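We use cookies to remember your cart and your region. By continuing to browse you accept this.

Skadera Morris Wireless Controller

Wednesday, April 18, 2018
By Nayeli Huanca
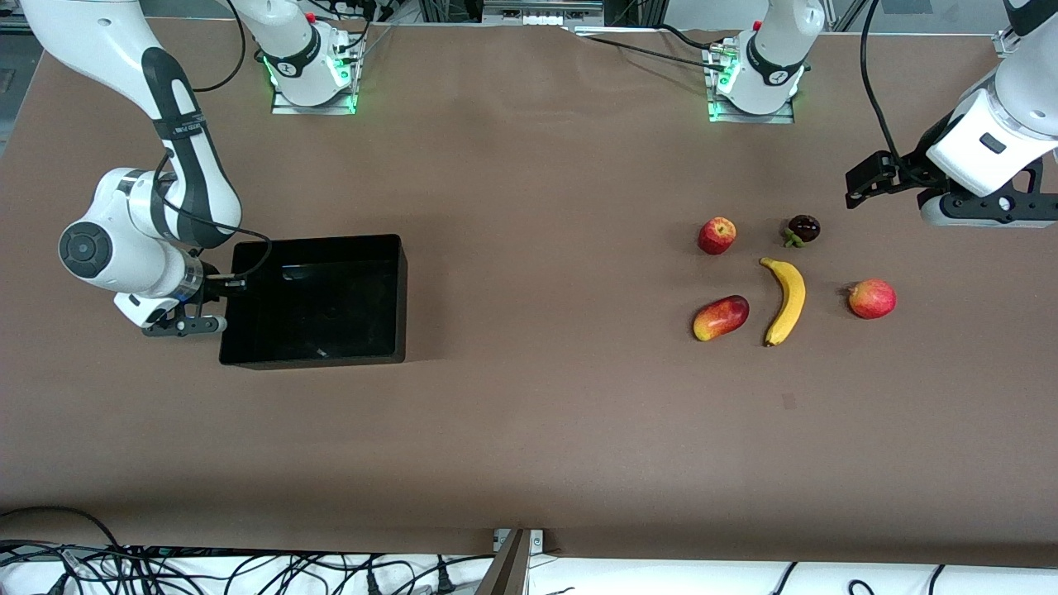

Aliki Karras wrote in to ask whether the Morris still drops its connection when the console wakes from sleep, as the old one did, and whether we planned to mention it this time. It did on the first firmware. The March update fixed it, and every unit we ship now has that update on it. If yours came from somewhere else, plug it in and let it sulk through the install before you play.

The Morris is the controller Skadera made after people complained that the Clotik was too light, too loud and too fond of the color orange. It is heavier. The face buttons no longer click like a ballpoint pen in a waiting room. You can still get it in orange, if you must.

Sticks and triggers

The sticks come with 3 sets of caps: short, tall, and a domed pair that I have yet to see anyone use on purpose. They pull straight off. The triggers have 2 travel settings, changed with a slider on the back. Short travel is good for shooters and terrible for racing games, where you'll have full throttle and no throttle and a close view of the wall.

There are 11 buttons you can remap, and the controller stores the layout itself, so it follows you to a friend's console. Turbo mode is included. Most online games will notice it and a few will throw you out.

Battery

Eleven hours with rumble on, by Skadera's count. I got less, but I play with rumble all the way up like a person with no neighbors. It charges over the supplied cable and works while charging. The cable is short. Buy a longer one or move the couch.

What it works with

Windows PCs and the Ostton console. Phones will pair with it, though plenty of phone games then ignore it completely. The headphone jack is for wired headsets only and goes quiet on PC unless the cable is plugged in. Skadera calls this expected behavior.

In the box

Controller, stick caps, charging cable, and a quick start guide that is mostly warnings.

Price is $100. Returns accepted unless you've lost the caps.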